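The Bag on the Hook

Every household has one: the shopping bag that holds the other shopping bags. At Skaleo, a shared workshop with 15 members, it goes on the wall, low down and close to the trash.

A hook, two strips of blue tape and a thank-you bag
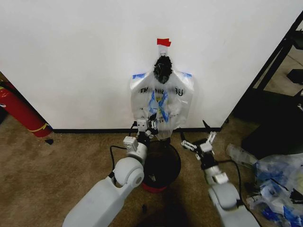
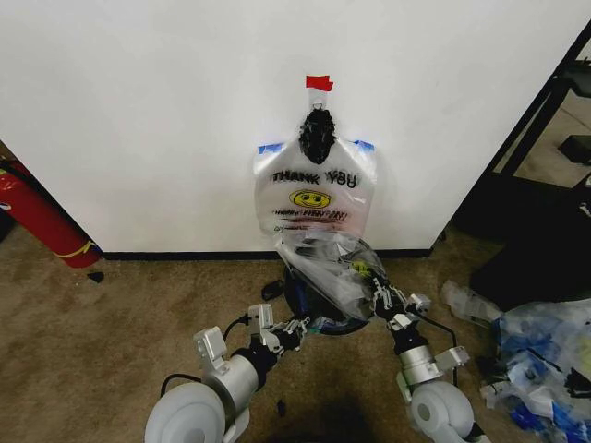
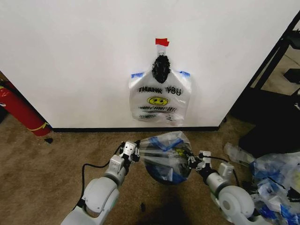
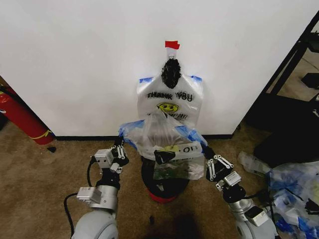

The members settled on the wall after a year with a drawer. The drawer held 279 bags when it was finally emptied in July, and it had not closed properly for months. Most were the thin white kind that comes with takeout. A few were from Magyar, the grocery two doors down, and those were kept for bigger jobs.

Tape matters more than the hook. A bag hung by its handles alone folds in on itself and is hard to reach into. With the shoulders taped flat, the front stays open to the hand. Painter's tape comes off clean, so the bag can be changed when it tears.

Fitting a thin bag to a small bin is the other half of the job. Open it fully before it goes near the rim, push the air out along the sides, and fold the top edge over — two inches is enough. Bags with holes go to the Dumport drop-off, which takes clean film until six in the evening.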